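Thân Washed Cotton Tee, Light Gray 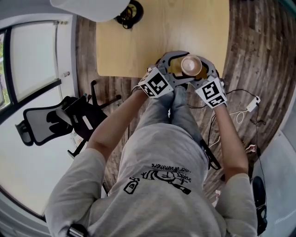

Light gray tee with a black line drawing on the back, worn at a light wooden table.

I started selling these in April after wearing my own Thân tee pretty much to death. I had two of them on rotation for a long time (gardening, errands, sleeping, you name it) and when I finally wrote to ask for a third, Kha Hoàng wrote back and asked if I wanted a whole carton. So here we are, and I'm very happy about it!

It's a plain, mid-weight cotton shirt. The body is cut straight, a little boxy through the shoulders, and long enough that you can bend over a workbench without your lower back catching a draft. The collar is ribbed and sits close to the neck. Mine has never gone wavy on me, and I pull my shirts off by the collar like I was told not to as a kid.

Sizing: it runs a touch big. I'm between a small and a medium in most brands and I wear the small. If you like room, take your usual size. If you're tall, the large is 2 inches longer in the body than the medium, with the same sleeve.

Prints: Branum does our screen printing, one color, water-based ink, front or back. The plain version ships fastest. If you want your band or your softball team or your uncle's face on it, send me the artwork and I'll tell you whether the lines are too thin to hold up - very fine cross-hatching tends to fill in, bold outlines come out great. Minimum order for a custom print is 21 shirts, and you can mix sizes.

Washing: cold, inside out, low dryer. The fabric was washed before sewing, so shrinkage is small, but a hot dryer will still take the sleeves up. Please don't iron straight over the ink. I did that to a Clivitz sample and now my ironing board has a logo.

Colors: light gray, navy, and a rusty red I was unsure about and now wear constantly. We had a cream one too, but it was see-through in daylight, so I sent it back.

Shipping: plain shirts go out within two business days. Custom orders take more than two weeks, longer in summer when everybody is having a reunion. Exchanges for size are fine on plain shirts as long as they're unwashed. Custom prints I can't take back, so ask me for a blank to try on first.

Also from this shop: Bedadine canvas totes, Clivitz crew socks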